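Budgeting for a two-arm bench, part two

I said last month that I would write up how the money side of our sorting bench is going, so I am doing it before I forget the details. Jenberg is a small parts business. We pack mixed kits by hand and want two arms on one table to take over the dullest part of it. We have not bought an arm yet. So far everything has been done in simulation, and I have been using that to work out what goes on the order.

The test job is simple. There are coloured cubes and matching coloured circles, and each cube has to end up on its own circle. It has the same awkward bits as our kits: two arms sharing a space, small items, and not much room to get in and out. 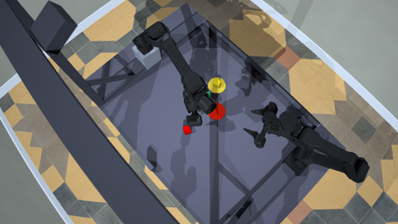
Both arms at the table in the simulator, seen from above.

My first budget had one arm in it. I changed that after a few evenings with the simulator, when I saw how much time a single arm would spend crossing the table. A second arm nearly doubles the biggest line on the sheet, so I looked at what could come off elsewhere. The fancy table went first. We have a steel bench at Arnton that will do once it is bolted down.

I also set aside 20 per cent for things I have not thought of. The last time we bought a machine I allowed nothing for that and paid for it in cables, brackets and a second visit from the electrician.

The frame over the table is the item I had left out completely. If you want a camera looking down, something has to hold it up, and that something has to clear the arms when they reach high.

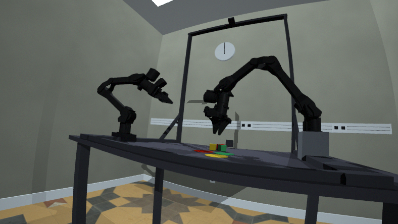 What is on the sheet now

Two arms, same model, with grippers. Kulico quoted with a lead time of 25 working days, Valderrama was cheaper but could not give me a date.
Pedestal or riser for the arms, to be made locally.
Upright frame and one overhead camera.
Spare gripper fingers, 3 sets. These are the parts that will get bent.
Guarding and an emergency stop. Get this priced early, it cost more than I guessed.
A decent computer. The old office one will not cope.
Training for two people.

Fingers took up more of my time than I expected. They are cheap compared with an arm, but they decide what you can pick up. A plain cube is kind to a two-finger gripper. Our rubber bushes will be less so, and I would like to try a softer pad before ordering all the sets in one shape.

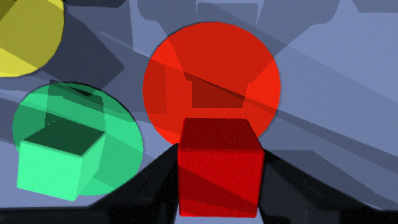

Valderrama's sales desk told me on the phone that I should buy one set of fingers with the arms and leave the rest until we had run real parts for a month. I think that is fair, and I have moved the spares to a second order. It makes the first invoice a bit smaller too.

The other thing I keep going back to is floor space. On paper the bench takes up very little. Then you add the reach of each arm, the guarding and somewhere for a person to stand with a trolley, and it grows. I have marked it out at Arnton with tape and we will lose one rack of shelving. Moving the rack is on the sheet as well, under labour.

Payment terms matter to us more than the last bit of discount. Kulico want 60 per cent with the order and the balance on delivery. I have asked whether they would split it into stages and am waiting to hear.

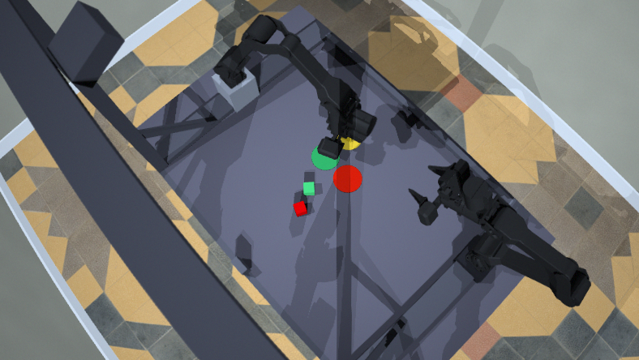
A reader left a comment under part one asking why we did not just rent for the first quarter. I did get a rental price. It works out well if you give up early and badly if you carry on, and the frame, guarding and computer have to be bought either way. If Kulico refuse to stage the payments I will look at it again.

The plan is to place the order in January and have the bench cleared before the arms arrive. Part three will have the final figures in it, including whatever I have missed.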